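Minutes of the maintenance meeting, Cell 2 (small arm with task box)
Rameo workshop, Gukville
March 15, 2024

Present: Catalina Barrientos (chair), Jalen Delacroix, Noura Moussa, Rungnapa Klinhom (minutes)
Excused: Asnakech Mamo

1. Minutes of the last meeting

Accepted with one correction. The spare wrist motor was ordered by Noura, and it was not ordered by Asnakech as I had written.

2. Condition of the arm

Jalen presented the log. There were 231 runs since the last service, and 13 of them were stopped by the operator. In most of these stops the gripper came down too far to one side of the box and the software gave a position error. Jalen believes that the zero position of the wrist joint has moved a little. Noura asked if the cause can be the base clamp. Jalen checked the clamp with the torque key before the meeting and it was tight.

Decision: the wrist joint will be calibrated again before any other change is made. Jalen will do it with the arm in the low position over the table, and he will write the old and new offset values in the log.

3. Gripper

Catalina reminded all that the screws between the fingers and the base plate must be checked every 20 hours of operation. In the log this check is missing two times. Jalen agreed that it was his shift one of the times. The other entry has no signature.

Noura would like to use thread lock on these screws. Catalina is not against it, but she wants first to hear from Vosetti, who made the fingers, if the product can harm the plastic. Until there is an answer we continue without it. 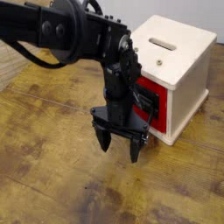

The opening width of the fingers was also discussed. Rungnapa reported that the value in the start file is different from the value in the written instruction. It was agreed that the start file is correct and the instruction will be changed.

4. Cables

Asnakech sent a note by e-mail, and Catalina read it. She asks that the cable at the upper link keeps enough free length for the full turn of the joint, and that no person makes it shorter with a cable tie. In September a tie was put too near to the joint and the connector was pulled out. All agreed with the note. Noura will mark the permitted places for ties with white paint.

5. Task box and table

The position of the box on the table is now given only by eye. Jalen proposed two stops, screwed to the table. Catalina does not want new holes in the wood, so the stops will be fixed with clamps for a trial period. After the trial we will decide again.

The table top is old and has stains. Noura asked if it should be replaced. Catalina answered that the surface is good enough for the work, and there is no money for it in this part of the year.

6. Spare parts

The offer from Van Dusen for one set of bearings and two cables is 802 dollars with delivery. The offer was accepted. Noura will send the order.

7. Tasks

Jalen: calibration of the wrist joint, log entry, clamps for the stops.
Noura: question to Vosetti, paint marks, order to Van Dusen.
Rungnapa: correction of the written instruction, new check sheet with a field for signature.
Asnakech: to look at the connector when she is back.

8. Other matters

Jalen asked that the key of the tool cabinet is always put back on its hook. The next meeting will be held when the calibration is finished, and Catalina will send the invitation.

Minutes written by Rungnapa Klinhom, read and approved by Catalina Barrientos.

This site uses cookies to remember your settings. Accept all | Only necessary | Read our cookie policy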